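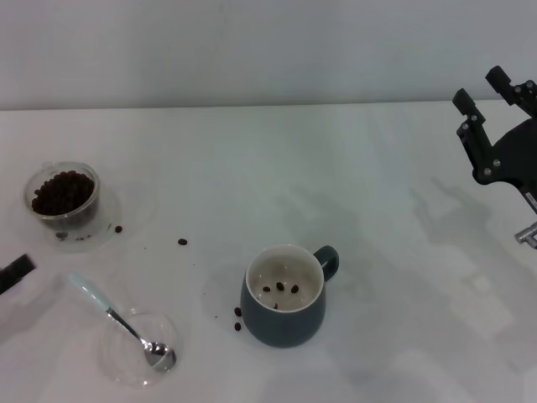

Cekico recalls charging docks for Hondix presenter, swap program opens

4 Dec 2023

Cekico is pulling the charging dock that ships with its Hondix wireless presenter and will send out a new one free. The remote itself is fine, the company says. So is the receiver. It's the dock.

The trouble is a spring contact in the base. On some docks it sits too high and keeps pressing on the remote after the battery is full, and the remote gets warm. Warm enough to notice when you pick it up, per the notice. No injuries reported. Cekico has 74 complaints on file, most of them from schools and offices that leave the remote docked all weekend.

Which docks? Look underneath. There's a small gray label with a batch letter after the part number. Batches F and G are in the recall. Anything with an earlier letter is not, and neither is the travel dock, the flat one that folds. If the label has worn off or somebody peeled it, Cekico will treat it as an affected unit and replace it anyway.

Docks were sold with the Hondix and also on their own as a spare part, starting in August. Buyers who got the plain version of the presenter, the one with the replaceable battery, never had a dock and can stop reading.

What to do in the meantime: unplug the dock. The remote can still be charged with the short cable that came in the box, straight from a laptop port. Takes a bit longer. Cekico says to go easy on the wall chargers people have lying around for their phones, some push more power than the remote needs, though it won't say that's a hazard.

Replacement requests go through the support page. You need the serial number off the remote (inside the battery flap, bring a flashlight) and a photo of the dock label. No receipt asked for. Large accounts can send one spreadsheet insted of filling out the form over and over, which is good news for anybody running a building full of these. The old dock does not need to go back. Cekico asks that it be dropped with electronics recycling and not in the regular trash.

Shipping starts this week. The company is promising a new dock within 30 days of the request going through, quicker for schools. Orders outside the mainland may run longer.

"We would have liked to catch this before it left the building," said Asger Ladefoged, who runs the accessories side at Cekico. "The part passed our check when it was new. After a couple of months of people dropping the remote in and pulling it out, it didn't sit where it was supposed to." He said the check has been changed and now includes a wear test on every batch. He would not say what the recall is costing or how many docks are involved.

The contact came from an outside supplier. Cekico didn't name it at first, but the notice posted overnight lists Brøndum as the maker of the dock base. Brøndum confirmed it supplies the part, said it was built to the drawing it was given and had nothing to add. New docks are still coming from the same plant, with a lower contact and a stop that keeps the remote from pressing down on it.

There is a firmware update too. It's separate from the recall but was posted at the same time, and people are mixing the two up. The update makes the remote quit charging once it hits full and blink green. It helps with a bad dock but does not fix it, so install it and get the replacement as well. To install: plug the remote into a computer with the cable, open the Hondix utility, hit Update, leave it alone until the light goes steady. Pointer and page buttons won't work while that's going on, so not five minutes before a meeting.

Some early installers had the remote lose its pairing with the receiver afterward. Fix for that is holding page up and page down together for 5 seconds with the receiver plugged in. If you set the buttons to do something custom, like black screen on a long press, those settings get wiped and have to be put back by hand. Cekico says version 2 of the update, due before the holidays, will keep them.

Stores. Gulness, which sells the Hondix as part of its conference room bundle, has taken the bundle down for now and put up the presenter alone at a lower price. Customers who bought the bundle can go through Gulness or through Cekico directly, same dock either way. Gulness says anybody who wants their money back on the whole bundle can have it if it was bought since the docks changed, but you have to call, the website won't let you do it. Phone lines were busy most of the morning.

Stock already on shelves is being checked and relabeled. Boxes that have been opened and fixed will get a round blue sticker next to the bar code. No sticker, ask at the counter before you pay.

Rental and AV outfits are probably the ones with the most work here. A hotel or a convention hall might keep a whole drawer of docks, all mixed together from diferent orders, and the batch letter is tiny. Cekico says it will take a photo of several docks laid out in a row, labels up, as long as the letters can be read. Remotes don't have to be matched to docks for that, any serial number from the account works.

Questions that keep coming up on the support board, with the answers posted so far:

Is the laser affected? No. Different part of the remote, and it's off when docked.

Does the warranty change? The remote keeps whatever warranty it had. The new dock gets a fresh one, same length as the original.

Can I keep using the dock if mine never got warm? Cekico says no, unplug it. The contact can creep up with use.

Will a third party dock work? Might. Cekico doesn't test them and won't cover damage.

What about the battery, is it worn out from being pushed all that time? Cekico says it hasn't seen that in returned units. If a remote that used to last through a full week of meetings now dies in a day, open a regular support ticket and mention the dock. Those are being looked at one by one.

I bought mine used. Still counts. Serial number and photo, same as everybody else.

The color choices are limited on the replacement. Black only for the moment. White docks are on back order and people who care can check a box on the form and wait, no date given.

A redesigned dock was already planned for the next Hondix model and Ladefoged said that has not been pushed back. That one charges without contacts. Price not set. He also said the current presenter stays on sale and will get the new dock in the box as soon as the replacements are out the door.

Support page has the form, the label photo showing where the batch letter is, and the update file. The form was timing out earlier today, working again when we last tried it. If you sent a request and didn't get a confirmation email, check the junk folder first, then send it again. Duplicates get merged.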